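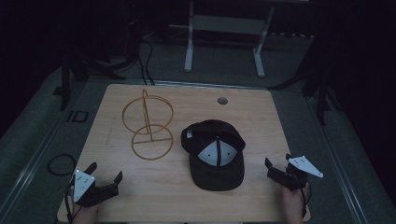 Wivar Hats and Stands

README, last edited 3/6/26

What this is

Wivar is a set of short recordings of one household job: putting a cap on a wire hat stand, and taking it off again. It covers the caps, the stands and the ways people go about it. There are 438 recordings, split between two rooms, Plekomia and Jasdale. The room names are only labels and match the folder names.

The job

Each recording starts with one cap and one stand on a table. The stand may be upright or lying down, and the cap may be right side up or upside down. The starting layout is listed for each recording in layout.csv.

A "hang" recording is finished when the stand is upright, the cap is resting on it with the crown up, and both are left alone. A "remove" recording is finished when the cap is back on the table and clear of the stand. Brim direction is not part of the finish rule. We noted it anyway, in the column brim_end.

The stands

All stands are bare wire, with two rings on a center post and a small hook at the tip. They are light and roll when they are on their side, so some recordings include a good deal of chasing. Those were kept. Stands that got bent during the work were straightened by hand and put back into use, and a few have a slight lean as a result. The column stand_lean is yes or no.

The caps

There are 4 caps, all baseball style with a stiff brim. The black one appears most often. Soft caps without a brim were left out of this version. Tags and inner linings were left as they came. The caps were not stuffed or starched, and the older ones sag at the front panel when they are hung. If you are only interested in caps that hold their shape, filter on cap_firm.

Folders

plekomia/ has the recordings from the first room
jasdale/ has the recordings from the second room
layout.csv has one row per recording
notes.txt has free text, mostly about dropped caps

Layout terms

stand_side: the stand is lying down
stand_up: the stand is on its base ring
cap_open: the crown is facing down into the table and the inside can be seen
cap_closed: the top of the crown is facing up

Known problems

The first 40 recordings in jasdale/ have no brim_end value. The column was added after they were made.

In notes.txt the base ring is sometimes called the foot. They are the same part.

Left and right in layout.csv are from the point of view of the person at the table. An earlier copy, kept under the name McGrath, had them the other way around. Please don't mix rows from the two.

Changes

July: brim_end added, three duplicate rows removed from layout.csv, spelling of "Plekomia" fixed in the folder name.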